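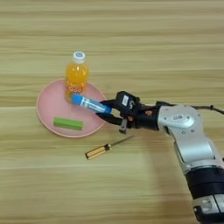

摄影:Tahsin Haque

过渡条款怎么读
讲者备忘稿,Elthorpe 法律阅读讲座,11月28日(星期一)
讲者:Gayan Patwary

开场(先不放幻灯片)

大家晚上好。先请各位举个手:拿到一部新法,有谁会从最后几页读起?

(等一下,看看人数。如果有人举手,请他说一句为什么。)

我自己刚入行的时候,是从第一条老老实实往后读的,读到附则就觉得收工了,生效日期瞄一眼,合上。后来跟着 Kristof Smits 做租赁案子,他拿到文件,哗啦一下直接翻到最后,用铅笔在“本条例施行前”那几个字下面画了一道粗线。我当时心想,这人读书怎么倒着来?可是那个案子赢在哪儿?就赢在那一道线上!所以今天晚上我想把过渡条款好好夸一夸,也带大家一起读几条。

说明一下范围。我用的例子来自 Tivari 的《住房租赁条例》,旧条例和新条例都在讲义里,新条例一共261条,过渡条款只有最后一章那么一点点。各位如果在别的法域工作,具体结论请不要照搬,读法是可以带走的。

幻灯片2:三个日期

一部新法身上至少挂着三个日期:通过的日子、公布的日子、施行的日子。很多同学把它们当成一个日子记,考试的时候也许混得过去,接案子的时候可不行。

Tivari 的新条例是五月公布的,施行的日子要晚得多,而且不同章节还分了批。押金那一章先走,维修义务那一章后走,登记制度最后。为什么要这样分?我去翻了立法说明,理由写得很朴素:登记窗口的系统没准备好。就这么简单。我特别喜欢这种地方,法律文本背后一下子就有了人在办公室里干活的样子。

(这里可以停一停,让后排的人翻到讲义第三页的对照表。)

提醒听众:分批施行的时候,“本条例施行之日”这几个字到底指哪一天,要回到定义条款去找。新条例第四条写了,指“相关条款施行之日”。少了“相关条款”四个字,整章的意思都会变。

幻灯片3:案例一,签在前头,漏在后头

租约在旧条例下签的,租期还没满,新条例来了,屋顶漏水了。修屋顶适用哪一部?

先让大家猜。通常会分成两派。一派说合同什么时候签就用什么时候的法,一派说事情什么时候发生就用什么时候的法。两派都有道理,我每次都舍不得太快揭晓答案。

现在读条文。第二百五十三条:“施行前订立、施行后仍在履行的租赁合同,自施行之日起,当事人的维修义务适用本条例;但施行前已经发生的损坏,仍适用原条例。”

慢慢来,把它拆成一问一答:
合同签在前面吗?是。
合同还在履行吗?是。
争的是维修义务吗?是。
损坏发生在哪一天?

看到了吧,整条里面最要紧的事实问题是最后这个。漏水这种事又偏偏很难说是哪一天开始的。天花板上的水渍可能是上个月的,也可能是去年雨季的。这时候法律问题就变成了证据问题:房客什么时候报修的,房东有没有回信,前一次验房的记录怎么写。

(补充:如果有人问“损坏持续扩大怎么办”,告诉他问得非常好,放到讨论环节,幻灯片7专门讲。)

幻灯片4:案例二,押金

旧条例对押金数额没有上限,新条例规定不得超过一个月租金。假设一份旧租约,月租700,押金收了两个月,也就是1400。新条例施行那天,房东要不要马上把多出来的一半退给房客?

直觉会说要。可是第二百五十五条写的是:“施行前已经收取的押金,其数额不因本条例而减少;租约续订的,自续订之日起适用本条例。”

所以答案是续约那天才退。那么什么叫续订?双方重新签字当然算。租期满了,谁都没吭声,房客继续住,房东继续收租,算不算?条文没有说!我第一次发现这个空隙的时候高兴得在图书馆里站了起来,旁边的人都看我。

这里介绍两种读法。第一种,去看旧条例对“续订”的用法,旧条例有一条把默示延续叫做“延展”,和“续订”分开用。立法者在新条例里沿用了“续订”,没有提“延展”,那么默示延续大概就不在里面。第二种,去看押金那一章想做什么。它想让押金降下来。如果默示延续不算续订,房东只要永远不签新约,就永远可以拿着高押金。我个人偏向第二种,Jahangir Jayawardena 偏向第一种,我们为这件事写过好几轮邮件,现在还没有谁说服谁。讲义后面附了他的文章,请务必读一读,写得漂亮。

(休息,25分钟。茶点在走廊,请大家把讲义留在座位上。)

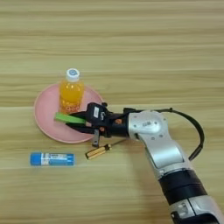

图:粉色盘子与一小瓶橙色饮料

幻灯片5:休息之后,换换脑子

欢迎回来。趁大家还精神,讲讲程序。

过渡条款里头,实体权利和程序规则经常分开处理。一般的做法是:权利义务看旧法,程序走新法。正在审理的案子呢?新条例第二百五十八条说,施行时尚未审结的案件,继续按原来的程序办完。但是施行之后才提起的申请,哪怕争的是旧事,也走新程序。

举个小数目的例子。房客主张退还400的清洁费,事情发生在旧条例期间,申请是在施行之后递的。能不能扣这笔钱,看旧条例。去哪里递申请、要填什么表、多久要答复,看新条例。一个案子里两部法同时在工作,各管各的一段。画一条时间线就清楚了。

(在白板上画。左边写“事实”,右边写“申请”,中间一道竖线是施行日。上一回在 Sellum 讲的时候白板笔没水,自己带两支。)

我强烈推荐时间线这个笨办法。一张横放的纸,把所有日期标上去:签约、入住、报修、公布、施行、续约、申请。标完之后,很多争议自己就缩小了。Botond Szekeres 在他的诊所课上要求学生每接一个案子必须先交时间线,才准开口谈法律。我去旁听过一次,学生一开始叫苦,到了下半学期,交上来的时间线细到连换锁的日子都有,看得我心花怒放。

幻灯片6:四个常见的措辞

把这几个说法念出来,请大家跟着在讲义上打勾。

“施行前已经发生的”。问的是事实的时间点。

“施行时尚未完结的”。问的是状态,在施行那一刻往回看。

“视为依本条例作出的”。这叫承接。旧条例下的登记、许可、通知,到了新条例下继续有效,不用重新办。要注意承接之后的期限:旧许可本来还有两年,新条例规定一律一年,那么按哪个?看有没有“原定期限不变”这几个字。

“另有规定的除外”。看到它,请马上去找那个“另有规定”在哪里。找过了真的没有,也请在笔记里写一句“已查,无”,半年后的你会感谢现在的自己。

(这一页容易讲快。放慢。第三个措辞最好让听众自己造一个句子。)

幻灯片7:持续的状态

回到刚才案例一留下来的问题。损坏是施行前开始的,施行后越来越严重,怎么办?

Tivari 租赁裁判所有一份判断我很愿意推荐,当事人一方叫 Bhattacharjee,大家在讲义的案例表里可以找到。事情是浴室墙面受潮,旧条例期间报过修,房东拖着,新条例施行以后墙皮大片脱落。房东的主张是:损坏发生在前,适用旧条例,而旧条例下的维修期限宽松得多。

裁判员的做法很细。她把“受潮”和“脱落”当成两件事分别认定。受潮是旧事,适用旧条例;脱落发生在施行之后,适用新条例。接着她说,房东在施行之日已经知道墙体有问题,新条例下的维修期限就从施行之日起算,不必等房客再报一次修。

我喜欢这个判断,是因为她一句大话都没有说,就是一个字一个字地读“已经发生的损坏”。当然它也有让人不放心的地方:什么样的变化算是新的损坏,什么样的只算旧损坏的发展?墙皮掉一块和掉一片,界线在哪里?她没有给标准,后面的案子恐怕还要吵。请大家分组讨论五六分钟,每组想一个介于两者之间的情形。

(走下讲台去听。去年有一组提出了楼梯扶手松动的例子,很好用,如果冷场就拿出来。)

幻灯片8:给写条文的人

在座有几位是做起草的,这一页献给你们。

过渡条款往往是最后才写的,写的时候大家都累了。几乎每一份我看过的草案,过渡章的修改痕迹都比前面少,读起来也更像从别处搬来的。能不能换个顺序?在定下主要制度的那一天,就顺手写一句“旧的怎么办”。哪怕写得粗糙,也能逼着大家发现问题。押金上限那条如果当时有人问一句“默示延续呢”,我和 Jahangir 就少写很多邮件了(虽然我其实挺享受的)。

还有一个小请求:请举例。有些法域允许在条文后面附示例,带日期,带金额,普通房客也看得懂。Elthorpe 图书馆的咨询台做过一份类似的单张,正面是时间线,背面是几个问答,我带了一叠放在门口,大家走的时候拿。

幻灯片9:延伸阅读与提问

讲义最后一页有书目。想先读一篇的,读 Kristof 讲施行日期的那篇短文。想看反面意见的,读 Jahangir。喜欢案例的,从 Bhattacharjee 案开始,全文不长,坐一趟车就能读完。

可能会被问到的问题,先备着:

问修法以后旧判例还有没有用。答:看它解释的那句话在新条例里还在不在,措辞有没有动。拿两份文本逐字对,别凭印象。

问双方能不能在合同里约定适用旧条例。答:押金和维修两章不行,第七条写明不得以约定排除。其他章节可以,但约定要写清楚指的是哪一个版本。

问转租的情形。答:主租约和转租约分别画时间线,各自判断。时间够的话当场画一遍。

问商铺租赁。答:不在这部条例里,会后单独聊。

(收尾提醒:签到表交给门口的 Tahsin,投影线还给前台。)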